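# Storing and Pressing Table Linens

Household Guidance Sheet, Illstead Housing Service. Revised in April.

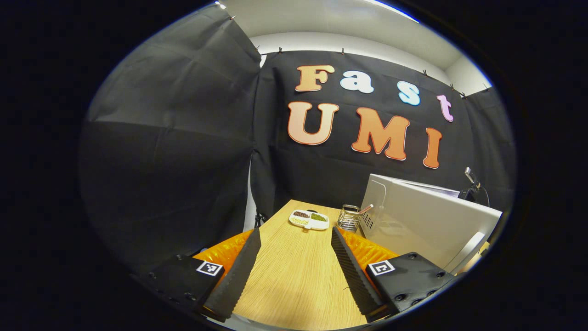
One resident wrote to ask whether cotton tablecloths may be folded straight from the dryer, as hers came out with hard creases every time. They may, provided the cloth is still slightly damp at the hems and is folded in thirds along the length.

## Washing

- Shake out crumbs before loading.
- Treat wax and grease marks separately. Wax should be chilled and lifted with a dull knife.
- Wash colored cloths apart from white ones for the first 2 cycles.
- Fabric softener should not be used on napkins – it leaves them less absorbent.

## Pressing

Dark cloth is pressed on the reverse side to avoid shine. Embroidered pieces are laid face down on a folded towel. Residents of Okeke House may reserve the pressing table in Room 39 until 8 p.m.

## Storage

Long cloths keep best rolled on a cardboard tube, with acid-free tissue between the layers. Plastic bags are not advised for storage beyond one season. Shelves should be wiped and left to dry fully before linens are returned to them.

Starch is to be washed out before a cloth is put away for the winter, as it attracts silverfish and yellows along the folds.

Tubes and tissue are available from the Custon Street supply desk, extension 532.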